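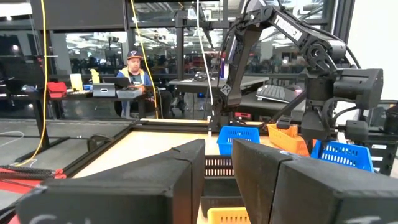

Prukus menswear range: progress report to Gavalas, period ending December

Prepared by Waraporn Suksawat

Work on the autumn range is on course, apart from the knitwear. The coat and the two trouser shapes have been signed off, and the cutting patterns are with the workshop at Tikton. The overshirt went through three fittings before we were happy with the shoulder. It is now cut a little wider across the back, and the pockets have been moved down so that they sit level with the last button.

Fabric
The navy wool for the coat has been delivered and passed. Clundico sent the brown cord in the wrong weight and have agreed to replace it at their cost. The new rolls are due in January. We have kept a short length of the heavier cord for a possible cap, but this is not in the budget and we are not asking for it to be added.

Knitwear
The roll-neck is late. The first sample came back too tight at the cuff and the second had lost its shape after washing – the yarn is too soft for the stitch we chose. We have gone back to a plain rib and a firmer yarn. If the next sample is no better we will drop the roll-neck and show the crew neck alone.

Showing to buyers
We have taken a room for two days and sent invitations to 28 shops. Most of the independents have replied. The larger stores tend to leave it later, and we will ring them after the holiday. Models are booked for the first day only. On the second day the clothes will be on rails for appointments.

Spending
The second payment has gone on fabric, pattern cutting and the room deposit. Receipts are attached. Travel came in under the amount allowed, and we would like to move the difference to sampling. Please let us know by Thursday if you object.

Next period
Final knitwear sample, replacement cord, price list, look book.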